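Home Threads Replies Media About

Andance Bench Notes
Saturday, May 25, 2019

1/ Good morning, gripper friends! I promised a long thread on the Prevura two-finger versus the three-finger one from Pravari, and I've finally had enough coffee to write it, so settle in.

2/ Quick background for the new folks (hi, and welcome!): same arm, same bin, same box of toys for both. I ran 1,120 picks in all, split evenly, and let our planner, Erdős, choose every grasp on its own.

3/ The three-finger hand is lovely on anything round. It just sort of hugs things. But it's wide, and every time a toy rolled up against a wall I found myself holding my breath, because that third finger wants space the bin doesn't have. 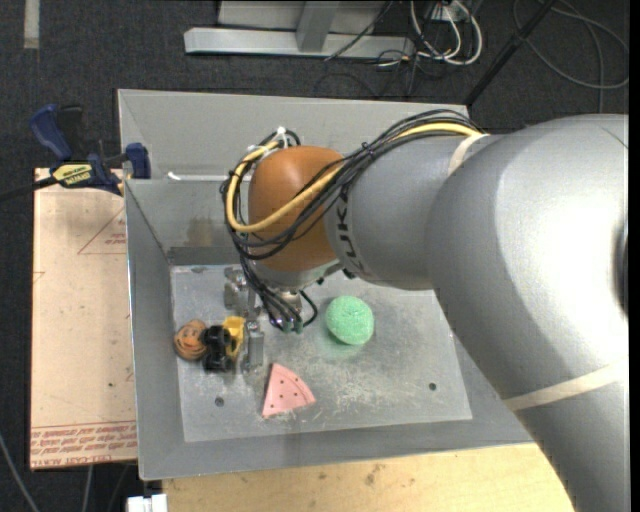 4/ Slim fingers are what won me over to the Prevura. You can slide one down into a gap and still have room to close, and I didn't appreciate how much that matters until I started leaving the toys in clumps. Take a layout like this one, with the orange-brown toy almost touching the left wall and the black one right up beside it. The mint-green ball out toward the middle is the easy pick. The watermelon slice is my favorite troublemaker, as a wedge gives you so few good places to squeeze!

5/ Cables, though. Oh, the cables. Please leave more slack at the wrist than you think you need, then go through the full rotation slowly by hand before you run anything. I lost a whole evening to a connector I'd routed too tight.

6/ Next up in June: softer fingertip pads, and another 300 picks with each. If you have a pad material you love, tell me!

Comments (3)

gearsandgrits: Did you change the closing force between hands or keep it fixed?

tinbench: The wall problem is why I went back to suction for balls.

lowtorque: Would love to see foam pads in the June round.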